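Powder-coat primer over bare aluminum

kevin_l
Flodport's sheet says a 2 mil epoxy primer is optional indoors. I skip it.

ddevadiga
Disagree. Skip it and the edges chip first. 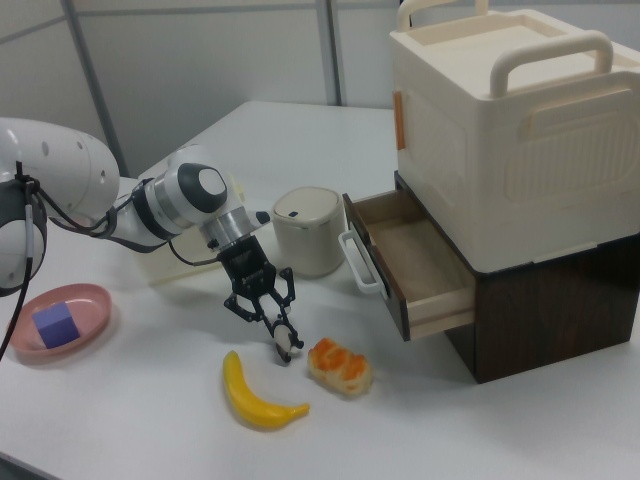

gpaucar
What surface prep are you both using before the coat?

kevin_l
Alkaline wash, rinse, then a zirconium pretreatment.

ddevadiga
Then adhesion is fine on flats. I still prime cut edges.

kevin_l
Edges, maybe. Flats, no.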